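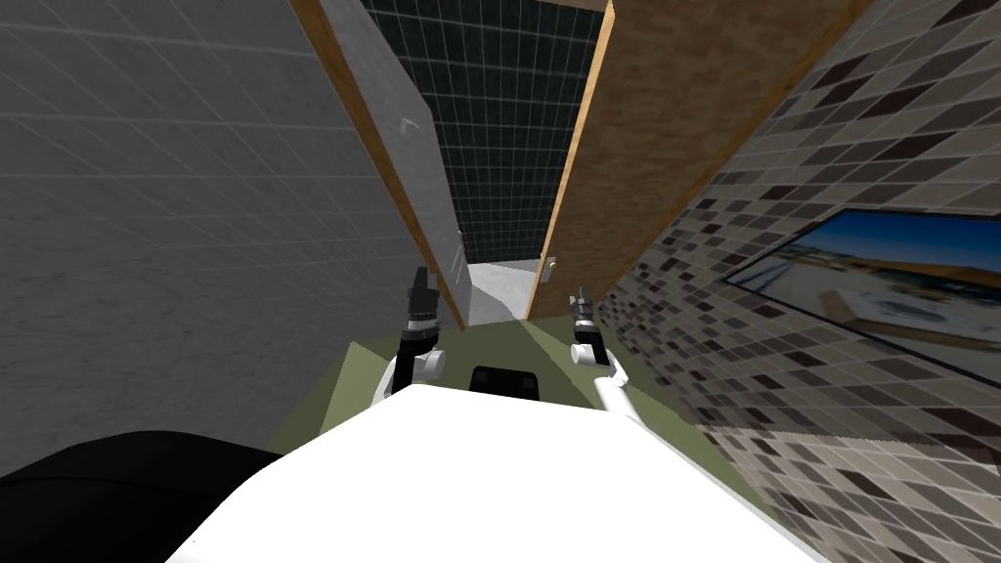
Ticket 472 - Passage rule, carrying posture
Site: Litdale (simulated flat)
Raised by: Cruzado integration desk
Status: Reopened

I'm reopening this because the Grevis handling guide still says "arms stowed before any doorway" and the checker still passes runs that ignore it. The closing note said the posture check was fixed in November. I don't believe it was. At the mouth of the passage, with the grey door on one side and the brown one on the other, both grippers are up in front of the body with the fingers pointing upwards, and no reading of "stowed" covers that.

Steps tried
1. Reran the checker on the same start position. Pass.
2. Swapped the door order in the layout file. Pass.
3. Set the stow limit to 100 mm in front of the body. Pass again, which it should not be.
4. Took the stow rule out altogether. Pass. So the rule was doing nothing in steps 1 to 3.

Reply from Jivska support, Thu 2 May
The rule is only read when the doorway is tagged as a doorway. Please confirm both doors carry the tag. We would also point out that the guide allows raised arms "where the task requires it".

Our reply
Both doors are tagged, checked by hand. As for the second point, that clause is the trouble. Every task can be said to require it. If the planner decides what the task requires and the checker then takes the planner's word, we have a rule that can't be broken, and I'm not signing off a site on it.

What we want
- The exception named in the task file before the run, never worked out afterwards.
- A fail, in red, when the tag is there and the rule isn't read.
- The 371 earlier passes marked "not checked" until they've been rerun.

Update
Jivska sent build 11. Step 3 now fails as it should. Step 4 still passes with no warning - a missing rule ought to stop the run. They call that a feature request. I call it the same fault and have left the ticket open at the same priority.

Next action: Jivska to answer on step 4. No Litdale sign-off before then.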